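I love a row house, and I love getting one ready for guests even more. We rent out a back bedroom in Poltbridge, and it took me a few tries to work out a routine that gets the room turned over before lunch without any running up and down the stairs. Start upstairs, always, and start with the clothes and linens! 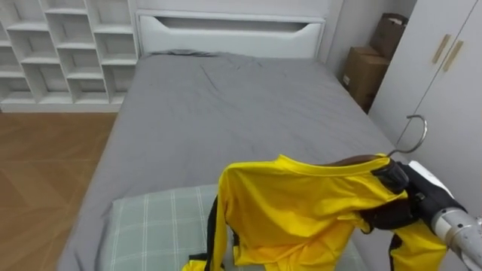 Yellow jersey on its hanger, over the bed.

First open the window, even in April when it's chilly out. Strip the pillowcases and sheets, shake them, and get the first load into the machine on 40. While it runs, go through the closet and pull out anything that belongs to you. Guests want bare hangers - 12 is plenty for a weekend, and matching ones look so much better.

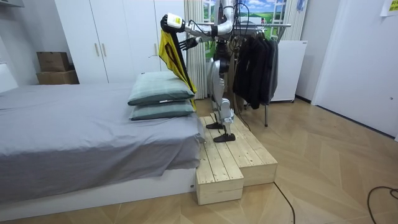
DRYING AND AIRING

Set up your rack away from the wall so air can get behind it. Shirts go on hangers first, buttoned at the top, and heavy things go at the ends. Leave a hand's width between pieces and you'll cut the drying time a lot. 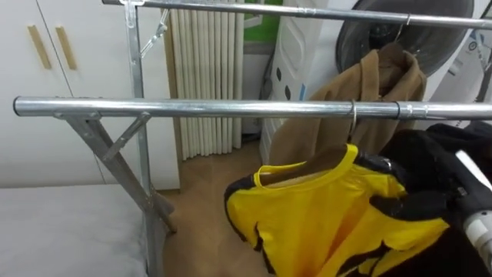

Towels are the slow ones, so give them the best spot and flip them after about 2 hours. I used to fold mine over double and wonder why they smelled funny. One layer only!

Now the bed. Put the duvet in its cover inside out, grab the far corners through the fabric, and flip the whole thing over. Give it a good shake from the foot end, then smooth it with your forearms, working from the middle out.
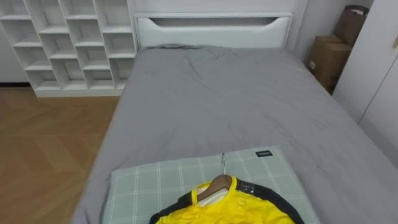

Posted by Yabsira Gashaw in Guest Rooms

Last come the small things: a water glass, a spare blanket, the Wi-Fi password on a card. I add a note about the Sosdale bakery and the old bridge (1767, and well worth the walk). Then shut the window and put the kettle on.

Contact us | © Cimside Home Notes | Back to top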